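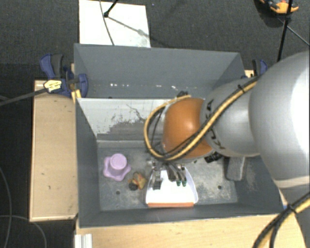 The arm over the sorting bin at Skimari, gripper down at the white dustpan.

Search this site Go

Last updated 23 July 2023

I finally got to the open day at Skimari, the shared workshop behind the old Wekley bakery, and stayed three hours longer than I meant to! Ronja Hellström and Märta Kvam have been building their bin picker there since September, in the evenings, with clamps and whatever wood was in the scrap rack. I love that you can walk right up and see how it all goes together (cables, ties, everything).

Märta let me pick the next target, so of course I asked for the purple thing with the knob. Ronja keeps a log of every try and was up to number 492. She wants to reach 620 before they change the fingers again. Coffee was good too, and the bus back to Akinola is the 18.

Contact | © Wikine Makers' Notes | Back to top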